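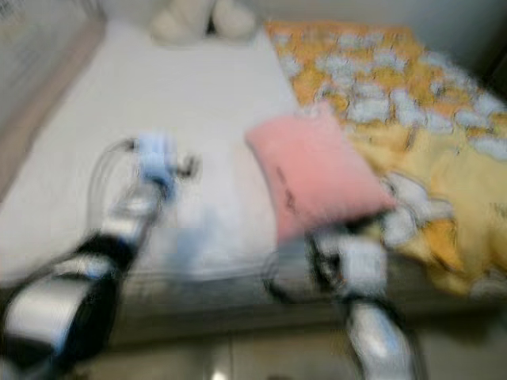 The bed cell at Stutley, right gripper on the pink pillow, left one open over the sheet.

Visit report: Trullberg open day, Stutley
04/07/2024

I went to Stutley for the upkeep, having seen enough demo reels. Trullberg lets visitors stand by its bed-making cell and put questions to the man who looks after it, Said Bouazza, and he was more useful than the brochure.

The cell is a bed against a wall and a robot with two arms. The brochure calls it "ready for any bedroom." Bouazza spends 15 minutes every morning getting it ready for this one. He checks that the bed is where it was the night before, jogs each arm to a reference point, then opens and closes both grippers while listening for grit. Lint is the enemy, he says. He picks it out of the finger joints with a plastic pick and a strip of tape.

I asked about the thin gray cable that loops back along the left arm from near the gripper. Too little slack and it pulls at the connector, too much and it drags on the bedding. He has replaced it 2 times in June alone. The spare costs 66 dollars, and nobody at Trullberg could tell me who pays for it after the first year.

The finger parts are meant to last 400 hours. Bouazza changes them sooner, going by feel – a worn pair lets a pillow corner slide. I would have liked to see a log, but there is only a notebook, and he keeps it in his own shorthand.

Cistgate, which I visited last year, had a similar setup with one arm and a cleaner service sheet. Falcão at least publishes its parts prices. Trullberg says a maintenance manual is coming. I asked for a draft and was given a tote bag.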